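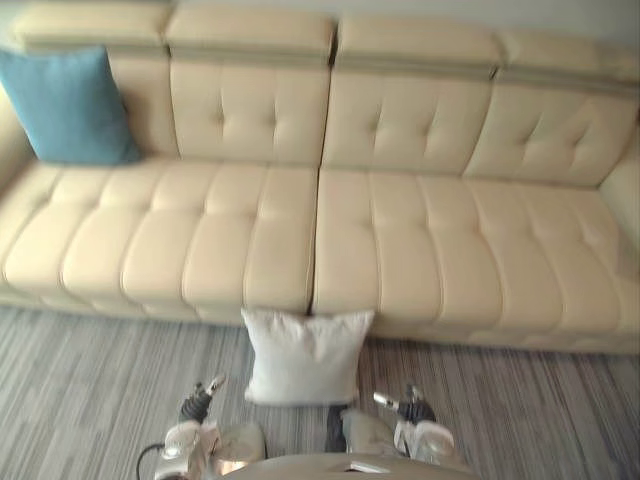
Tuấn Văn reckons a home robot only earns its keep once it can tidy a lounge without being babysat, and I've come round to that. So cushions it is! I've had the Dolia on trial from Lesar since June – two arms, two grippers and a hire fee of 1,185 for the season, delivery included (the crate is enormous, measure your hallway).

White cushion down on the carpet, one gripper either side of it, blue one still up on the sofa. My favourite job to watch, and I've sat through 43 goes of it now.

Setting up took me 4 evenings, mostly the app. More rooms to come – kitchen next!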